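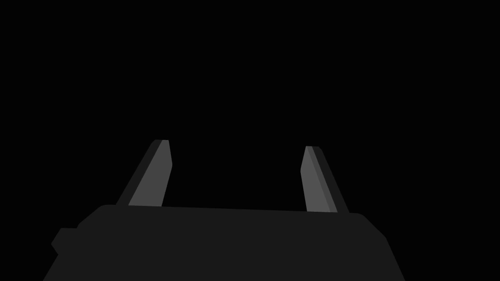
11/25/23: Finished the Naltari book, finally

I stayed up much too late last night and closed the last page of the Naltari novel with cold tea next to me and the dog asleep on both my feet. I have been dragging that book from room to room since July, which is a silly amount of time for something with a raised foil title on the cover, but I kept putting it down whenever the story got near the part I already knew from the comics. I think I was scared they'd ruin it. I'm happy to write here that they mostly didn't, and I want to get some of this down before it all runs together with the next one.

For anyone who wandered in from the recipe pages (hello!), Naltari is the villain from Ostora, the comic I've been reading since 2012, when I picked up the second issue by mistake, thinking it was the first. I spent weeks wondering who all these people were and why everybody was so upset about a bridge. By the time I got hold of number one I had made up my own version of how it started, and I'm sorry to say I still like mine a little better. In mine the bridge was on purpose.

So the novel is the story of Naltari before any of that, back when she is just a girl copying out shipping records in the harbor office at Morsy and bringing her father his lunch. I loved that whole stretch. There are pages and pages about ink and cold fingers and the clerk who won't let anyone near the stove, and hardly a thing happens, and I could have read a whole book of it. You can tell the writer had been waiting years to put that harbor into words. In the comics Morsy is a few gray rooftops in the background and then it's on fire. Now it has a fish market and a bad baker, and a set of steps that everybody trips on, and when the fire came I really did mind about the steps.

The middle is slower. There's a long sea voyage, and I don't do well with sea voyages in books, I start skimming the ropes. Then chapter 9 comes along and it's a conversation in a kitchen between Naltari and her brother, Tonico, and I had to put the book down and go stand on the porch for a minute. Tonico gets so little to do in the comics! He's there in a couple of flashbacks, always from behind, always walking off somewhere. I never gave him a thought. And here he is peeling potatoes and telling his sister he knows what she did with the letters, and that he isn't going to tell, and that he's going away in the morning. She thinks he's forgiven her. He hasn't, he's just tired. I read it again this morning over my toast to see if it was as good in daylight and it was.

What I didn't care for was the ending, or anyway the last 5 pages or so, where the book suddenly remembers it has to hand her over to issue one. Out comes the armor, out comes the speech, and the speech is word for word the one from the comic. I know why they'd do that, and I can picture people cheering for it. But she'd been talking like a real person for a whole book by then, and it felt like when my grandson puts on his telephone voice. I wanted her to say it a bit wrong. I wanted her to be nervous!

I called Erzsébet Vida about it after lunch, as I always do, and we were on the phone until it got dark. She and I have been trading comics back and forth since our kids were small, and she has never once agreed with me about an ending. She thinks the speech is the saddest part of the book. Her idea is that Naltari has practiced it so long there isn't anything of her own left in it, and that it's supposed to sound stiff. I said that was very generous to the author. She said I was being stubborn because I'd wanted Tonico to come back. Well, I did want Tonico to come back. I kept looking for him in the crowd on the last page.

We got onto the old question after that, the one about whether a villain should have a beginning at all. Erzsébet says always, she wants to know what everybody's mother was like. I go back and forth. When I first read Ostora what frightened me about Naltari was that she simply showed up, like weather, and there was no reasoning with her. Now I'll never see her walk in again without thinking of her cold hands and that stove. I went and pulled the early issues out of the hall closet tonight to test it, and it's true, I felt sorry for her in the very first panel. I'm still not sure I wanted to be made to feel that way. But I read straight through to the flood and forgot to start supper, so it can't have spoiled much.

The box needs sorting, by the way. The bags have gone yellow and one of the issues has a coffee ring right across the title, and I have a strong suspicion whose coffee it was, as he's the only person in this house who sets a mug down on whatever is closest. I've moved everything up to the shelf over the coats. He says he never touched it.

Erzsébet wants the novel next, so I'm bringing it over with the leftover pie, and she's lending me the one about the lighthouse people that she's been on at me to read for ages. She swears there are no boats in it. I asked how you have a lighthouse with no boats and she told me to just read the thing. I've put a slip of paper in at the kitchen chapter so she'll know when she gets there, and told her she has to call me the same night, whatever time it is.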